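3.2 Surface clutter on covered tables

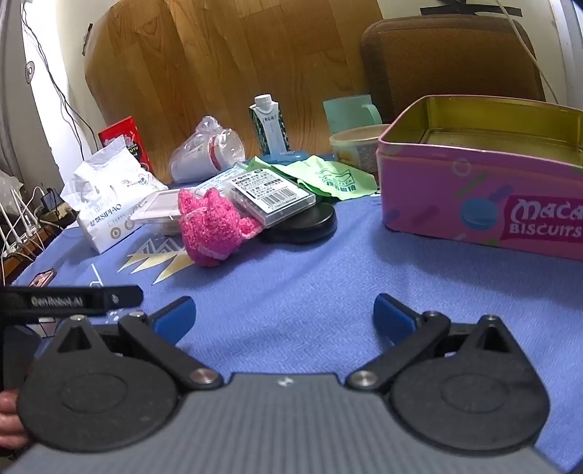

Figure 7. Household objects on a patterned tablecloth, with an open biscuit tin at right.

Tabletops in the Makbridge homes were recorded in July, before any tidying. Of the 485 items logged, 100 were containers. Decorative tins were coded by present contents, following Lozano's scheme, and the printed label was ignored. The tin in Figure 7, marked "BISCUITS" and empty, was therefore entered as an unused container. Soft items such as the pink fuzzy textile were coded as textiles whether folded or bundled. The cloth itself was treated as part of the table and excluded from the count. Coders disagreed on 14 items, most of them textiles; these were settled by a second reading.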